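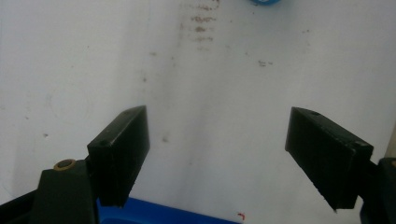

Harnel_Jo wrote:
Bicarb made into a paste, left for 18 minutes or so and wiped off with a damp cloth. I'd try that before anything stronger, because once you've dulled a white surface you've dulled it for good. Is yours painted, or one of those coated tops?

tablemum87 wrote:
Thank you Harnel_Jo, that's kind of you. Coated, I believe, although I've had it so long that I couldn't swear to it (it came from Kadlow when they still had the shop by the station, and I paid 60 pounds for it, chairs not included!). Most of it still comes up lovely. The trouble is the brown marks.

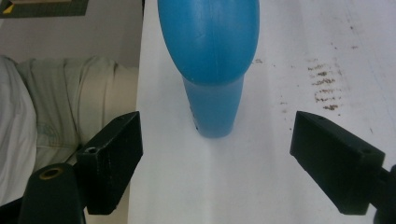 They're little streaks more than spots, in a patch together, with a few specks further up towards the corner, and I've been over them with washing-up liquid and warm water more times than I care to remember. My guess is tea, but we also had the varnish out in December when I did the picture frames, so it could be that and I'd be none the wiser.

oldbrush wrote:
If it's varnish, bicarb won't touch it. Dab of white spirit on a cotton bud, try it underneath first, then rinse.

Harnel_Jo wrote:
Sorry, I can't agree with white spirit on a coated top, oldbrush. I did exactly that to my mother's and it went cloudy, and we ended up keeping a fruit bowl on it for years.

oldbrush wrote:
Depends on the coating. Never had it happen on mine, and I've been doing it for 30 years. A cotton bud, mind, I'm not saying pour it on.

tablemum87 wrote:
Oh dear, I didn't mean to start anything! I'll do the bicarb first and keep the white spirit in the cupboard for now. Has either of you used the Trastix cream? My neighbour has a tub and keeps offering.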